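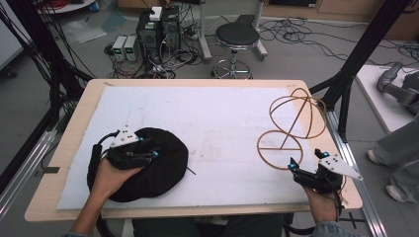 Page last changed: September, by M. Ķēniņš (items 4 and 6 corrected)

CIDUVOW WORKROOMS
Minutes of the Room Users' Meeting

Held Tuesday at 4:00 p.m. in the Majali meeting room, ground floor

Present: Soon-im Maeng (chair), Margus Ķēniņš (minutes), the building manager, the stores clerk, and representatives of the Trosance and Zernmont groups
Apologies: the finance officer

1. Minutes of the previous meeting
The minutes were accepted with one change. Under "Keys," the words "returned to the desk" should read "returned to the key cabinet."

2. Matters arising
The stores clerk reported that the new shelf labels had been delivered and would be put up before the next meeting. The question of the side door had not moved forward. The building manager is waiting for a second quotation.

3. Work table in Room 81
The meeting considered the condition of the large white board that covers most of the tabletop. The surface has faint smudges and, near the center, a few pinkish stains. The Zernmont representative said that the stains had not come out with the usual cleaner and asked whether the board could be turned over. The building manager had no objection, but thought a replacement would be needed before the end of the year in any case.

There was some discussion of whether the tabletop should be left bare. The chair noted that the pale wooden border was still in good order, and that she would prefer the covering to stay so that the wood beneath kept its finish. This was agreed.

Agreed: the board to be turned over if the reverse is clean. If it is not, stores to order a new one of the same size.
Action: stores clerk.

4. Soft goods and wire pieces
The chair asked that items taken out of stores be signed for on the sheet inside the cabinet door. She mentioned in particular the round black soft cap and the tan wire piece with the globe-shaped top, both of which had been in use on the Room 81 table without an entry on the sheet.

The stores clerk asked that the cap be put away flat, with nothing resting on it, and that the wire piece be given a shelf of its own. The curved parts are thin, and a similar piece was bent last winter when a box of fabric was placed over it. The Trosance representative asked whether a padded tray might serve for both. The clerk replied that a tray would take up too much of the lower shelf — the cap could go in a drawer. It was left to the clerk to settle.

Agreed: both items to be entered on the sheet with immediate effect. The heading on the sheet to be changed from "Hats" to "Soft goods and forms."
Action: all users; stores clerk for the heading.

5. Floor and cables
The building manager drew attention to the cables lying across the concrete floor beyond the table, and to the tangle at the base of the two black computer towers. He asked that loose runs be gathered and tied back against the wall. The Zernmont representative said that her group would do its own part but could not answer for cables it had not laid. After discussion it was accepted that each group would label its cables first, and that anything left unlabeled would be raised at the next meeting before it was removed.

The manager also asked for the long dark bar to be lifted from the floor behind the stool and stood in the rack. The two small bench power supplies may remain beside the towers for the present. The Trosance representative suggested a low shelf for them along with the small white box now kept on top of the towers. The building manager will look at what is available.

Action: both groups for labels; building manager for the shelf.

6. Seating
A request was received for a second stool. The present one, with the round black cushion and wheeled base, is well liked, although one user finds the ring footrest too high. The finance officer had advised in writing that over $400 remained in the furniture line. The chair was content for one stool to be bought, provided that the base also had wheels.

Agreed: one stool to be purchased.
Action: M. Ķēniņš to obtain prices.

7. Booking hours
The Trosance group asked to extend its booking by one hour on weekday afternoons. The Zernmont group had no objection, on the understanding that the table would be cleared by 5 p.m. on days when it follows. Approved for a trial period, to be reviewed in item 3 of the next agenda.

8. Any other business
Locker 13 is still without a key. The building manager will have the lock changed.

The chair asked that reports for the next meeting reach the minute taker in writing, and in good time.

The meeting closed at 5:05 p.m.

Minutes taken by Margus Ķēniņš
Copies: those present; finance officer; notice board, Room 81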